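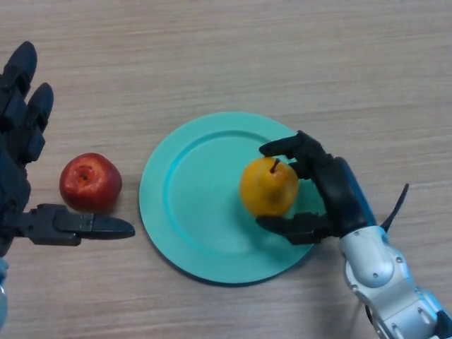
*Fruit service, light wood table: teal plate with raised rim, yellow apple plated, red apple on the table.*

**Rilen Dining Services Board › Tableware and Presentation › Colored plates for whole fruit**

**Prerkdale_Dining** wrote:
Members are invited to comment on the use of colored plates for whole fruit in the residents' lounge. The present proposal is one round plate per table, with a shallow well. Comments will be considered in the November review.

**jurley_house** wrote:
Our house supports the proposal. Yellow fruit is easy to see against teal, and several of our residents have difficulty with white plates on pale tables. The raised rim is also welcome – apples roll.

**Alemneh28** wrote:
I must respectfully disagree. A plate of this kind holds fruit well enough, but a shallow well will not keep three or four apples in place. A bowl remains the proper choice for a shared table. I would also ask that no fruit be set directly on the wood, as the red one is.

**jurley_house** wrote:
The proposal concerns individual portions. Bowls were discussed in thread 1407 and were found to hide bruised fruit at the bottom.

**Alemneh28** wrote:
That finding applied to deep bowls only. Please see page 6 of the same thread.

**Prerkdale_Dining** wrote:
Both positions are noted. Houses wishing to try the plates may request a set of six from the Rilen storeroom. Washed whole fruit should be placed on the plate before residents are seated.

**Alemneh28** wrote:
Our house will request one set – and will keep its bowls.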